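Prirley Flat Mop Frame, Folding, 16 inch

Home > Floor Care > Mop Frames and Handles

Item no. 390-G
In stock. Ships in 4 business days.

The Prirley folding frame holds a standard 16 inch pocket mop or strip mop. Step on the release, lift the handle, and the two wings drop so the mop can be wrung or changed without bending down. Once the wings are pressed flat on the floor they lock again.

The frame fits any Umum or Ullen handle with a tapered end. Older Prirley handles with the screw end need the adapter, sold separately.

What it is used for
Damp mopping of sealed hard floors: vinyl, tile, sealed concrete, linoleum. It can also be used dry with a dust sleeve. Do not use it on unsealed wood. It will reach under beds and most low shelving with the handle laid down.

Specifications
Frame width: 16 inches
Frame depth: 4 inches
Mop type: pocket or strip
Joint: swivels in all directions
Warranty: 8 months on the joint, none on the release pedal
Sold: each, or case of 8

Storage and care
Rinse the frame at the end of the shift and let it dry folded. Chlorine bleach left on metal parts will pit them, so rinse twice if you have used it. Parts waiting to be put back together are best kept in one tray, as the pins are small and are not sold singly. 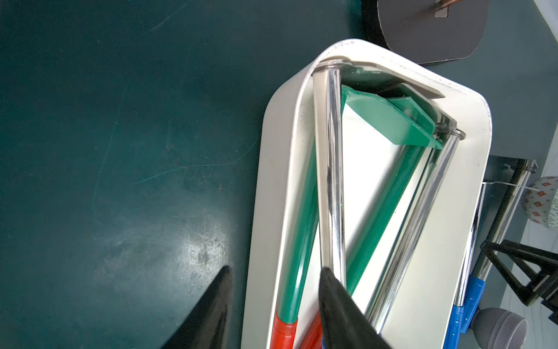 Haque Supply bought the frame for two school buildings and wrote to us that the joint was still tight after a full term, but the release pedal got stiff when floor finish dried in it, and they would like to see the pedal sold as a spare. They also asked for a wider size.

The pedal is now available as a spare part, item no. 390-P. Warm water will loosen dried finish in most cases. Do not oil the pedal. Oil gets onto the mop and then onto the floor.

A wider frame is planned for September. We do not have a price for it yet and cannot take advance orders.

Choosing a mop for this frame
Microfiber pocket mops pick up the most soil and can be laundered hot. Cotton blend mops hold more water and suit rougher tile. Wash either one without fabric softener. Mops are not included with the frame.

Ordering
Orders for a full case ship free. Single frames ship at the standard parcel rate. Frames can be returned unused within the usual return period, in the original bag. We cannot take back frames that have been wet.

Related items
Umum aluminum handle, tapered
Ullen telescoping handle
Prirley screw adapter
Release pedal, 390-P
Dust sleeve, 16 inch

Page updated 14th March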